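# Who Leaked It, and Why We Ask That First

Notes for the evening session. Keep to 12 minutes, leave the rest for shouting.

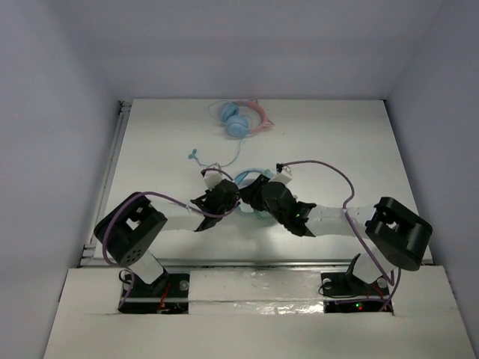
*Slide 1. Headphones with cat ears, cable out to the left.*

**Opening**

Good evening. I'm Trinidad Tiongson and I sat through the Lacson confirmation hearings so that you could have hobbies. (Wait. If no laugh, move on quickly.)

For anyone who had better things to do in May: the state senate was asked to confirm Lacson to the ethics board. A former aide gave a private written statement saying he had leaned on staff to steer a contract to Pronedix. She asked that her name stay out of it. Her name was in the Belora paper before supper.

I don't know whether she was telling the truth. I've read the statement 3 times and I still don't know. What I can talk about is what the room did with it.

**What the senators asked**

I went through the transcript with a pencil. The senators put 146 questions to the witnesses over the whole matter. Read out a few, flat voice, don't act them:

- "Would you call yourself a disappointed person?"
- "Did you ever send him a birthday card?"
- "Who paid for your parking today?"

The parking was nine dollars. She paid. It took four senators to establish this.

Now the contract. Pause here and look through your papers as if hunting for the page. The contract got a few minutes near the end, when two members had already left to catch a vote and a third was eating something out of foil.

**Both parties, please**

If you're on Lacson's side, don't get comfortable, and the same goes for the other side of the aisle. The people who wanted him sunk had the statement for weeks. They sat on it through every dull stage of the process and found their consciences the night before the vote. I'd like to believe that was paperwork.

His friends, meanwhile, decided she was in love with him, then that she hated him, and by the afternoon session they were arguing both. One gentleman managed it in a single sentence. I have it on a card if anyone wants it later.

**The leak**

More than 200 people could have seen that statement by the time it got out. Staff, lawyers, staff of the lawyers. Promising privacy in that building is like promising quiet in a henhouse.

(Skip this bit if running late.) The inquiry into the leak was handed to Tredero, an outside firm, which reported that it had been unable to rule anyone in. I've thought a lot about that sentence. I'd like it on a mug.

**What I'd change**

Go slower here, this is the part they came for.

Set a closing date for statements and stick to it. If something comes in late, delay the vote - a board seat can sit empty for a month and the republic will stagger on.

Ask about the charge before asking about the person making it. Same order every time, whoever he is and whoever appointed him.

And if you can't keep a name private, say so on the form, in large type, above the line where they sign.

**If asked: "So do you believe her?"**

They will ask. Say that I'd have liked to hear somebody question her about the contract. Then take the next hand, preferably from the back of the room, and not the man with the binder.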